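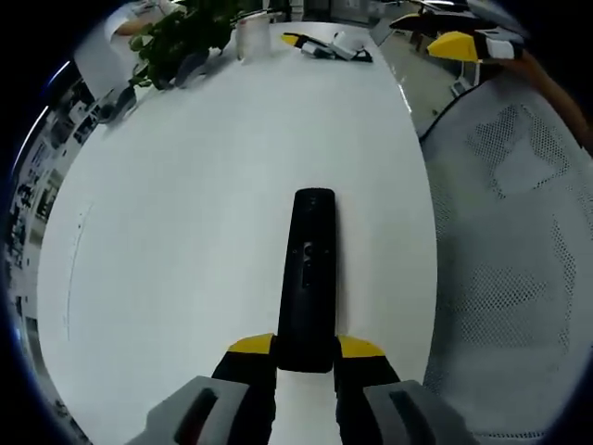

Festetti wants office managers to believe that a table can fix a meeting. The furniture maker began selling its Mumurora line to small offices in March 2021, and the sales sheet promises "calmer rooms" and "shorter discussions" from a long glossy white top with curved ends and a matching set of chairs. What the sheet does not offer is much evidence. A white mesh chair pulled up to a glossy white table looks fine, and a leafy potted plant at the far end helps, as it would help almost any table. Whether anybody gets out of the room sooner is another matter.

The company bases its claim on a trial at Lindemann, a shared office building where 30 tenants were asked to fill out a form after each meeting. Festetti says it collected 1,073 forms and that 784 of them rated the room "better" or "much better." Better than what is hard to say. The old tables had already been hauled away when the forms went out, and several tenants had moved in too recently to have used them. The company did not time any meetings, before or after.

There are more practical doubts. Glossy white tops show fingerprints, coffee rings and the gray marks that laptop feet leave behind, and the care leaflet asks for a soft cloth and no spray cleaners. Anyone who has shared a meeting room knows how long that rule will last. The warranty runs 2 years and leaves out scratches "from ordinary use," a phrase that covers most of what happens to a table. Mesh backs are easier to live with, though they collect lint and need a vacuum brush now and then.

Storage is the other gap. The Mumurora table has no drawers or shelf underneath, so whatever people bring in ends up on top. Festetti sells a separate cabinet, the Fornora, and suggests buyers order the two together. It is priced separately and has to go against a wall, which rules it out for the smaller rooms the line is supposed to suit.

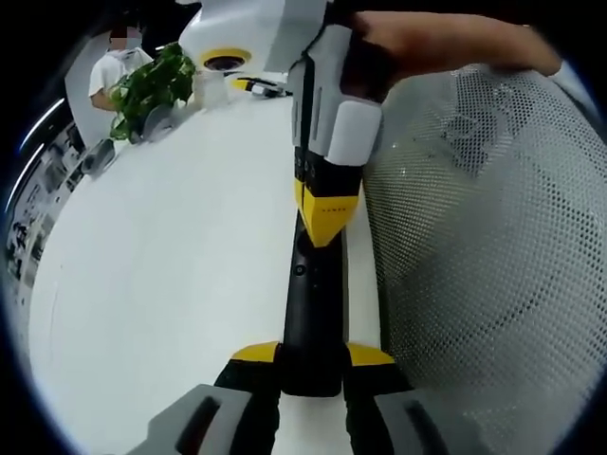 Chidubem Odukoya was less bothered by the missing drawers than by the sales talk, saying the table was a good size and easy to get around, but that the same people still talked too long at it. A plain white top from a secondhand dealer would have done the job, Odukoya added, and the savings could have gone toward better chairs.

Festetti said it plans a second trial in November, with a timer in each room. It has not said whether any of the old tables will be brought back for comparison.

Contact the newsroom | Copyright, all rights reserved | Back to top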